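Grunside Open Day: Common Questions

When is it?
In March, from 10 a.m. to 3 p.m. The last group goes in at 2.

Do I need to book?
Yes. Each group is limited to 14 people. Booking is free through the Lacson front desk.

Is there an age limit?
Children are welcome with an adult. School groups should call ahead.

What will I see?
The tour starts in the main hall and ends with the simulation demo, which runs on a large screen. Staff set a task for a simulated robot arm and talk through each attempt. The full visit takes around 70 minutes.

Why show a simulation?
We test there first. A bad grasp costs nothing, and we can move the objects and start over in seconds.

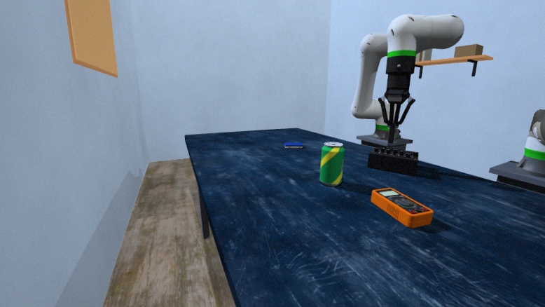
Visitors may suggest a new layout for the table -- within reason -- and staff will try it if time allows.

Can I take pictures?
Yes, except in the Trustura workshop.

Where do I park?
Use the Drutov Road lot. It is a short walk to the entrance, with a ramp at the side door.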